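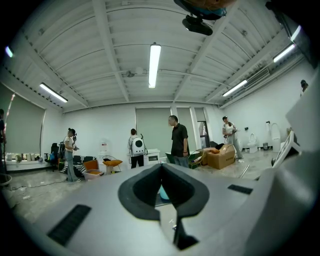
View past the fingers, light-blue piece just visible in the gap

stullurum_tad: Anybody else here tried the Flarner hand-held gripper kit? I've had mine two weeks and I kinda love it. Paid 566 with the spare pads. You squeeze, it closes, and my wrist isn't dead after an hour like it was with the Hikley!

mhaverford: Nice, but 566 is a lot for two fingers and a camera. How's the view? Looks to me like the gripper body eats the whole bottom of the picture.

stullurum_tad: It does take up a good chunk, yeah. Doesn't bug me, the fingertips stay in the middle and that's the part I care about.

zerrin_g: Disagree, sorry. I sent mine back. The gap is so narrow you barely see what you're going for, and the pads wore out after about 3000 grabs. Penner sells a set for 90 that's still going strong for me.

mhaverford: Do the Penner pads fit the Flarner fingers??

zerrin_g: With a little filing :)

stullurum_tad: Ok, ordering a set. Will post when they're on.

We use cookies to improve your visit. By continuing you accept our cookie policy. OK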